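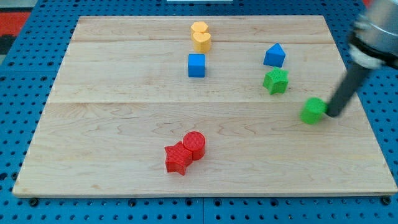 How to Run a Block-Pushing Table at Your Robotics Open Day

If you have an arm in the lab and visitors coming through the door, block pushing is the friendliest demo I know. We have run ours at the Plimley open day for a few years now, and last time 824 people came past the table (my feet still remember it!), so let me walk you through how we set it up.

Start with the board. Ours is a plain wooden one that sits on the blue perforated bench top, and the pale surface lets the colors show up nicely, even for folks standing in the second row. Check that it can't shift before you power anything up.

Next, put out your blocks. We use small plastic shapes, hearts and stars and cubes and so on, in yellow, blue, green and red. Leave plenty of bare wood between the groups, or the finger will bump a neighbor on its way past and you'll be explaining that all afternoon.

Home the arm, then lower the finger slowly until it's at block height. Heather Gunn taught me to do this with one hand resting on the stop button, and I still do.

Now ask a visitor for an instruction. Keep it short, something like "push the green cylinder toward the star." Little kids love this part, and they will ask for the heart every single time. Bring the finger in against the side of the block and push in short strokes, a bit at a time, so people can follow along and call out if it starts to drift.

Cylinders like to roll off the fingertip. Go back, line up again, and talk while you do it.

When the crowd changes over, lift the finger clear, park the arm, and only then reach in to move the blocks by hand. Kanchan Upadhyay keeps our reset sheet, so write down any block that gets swapped out.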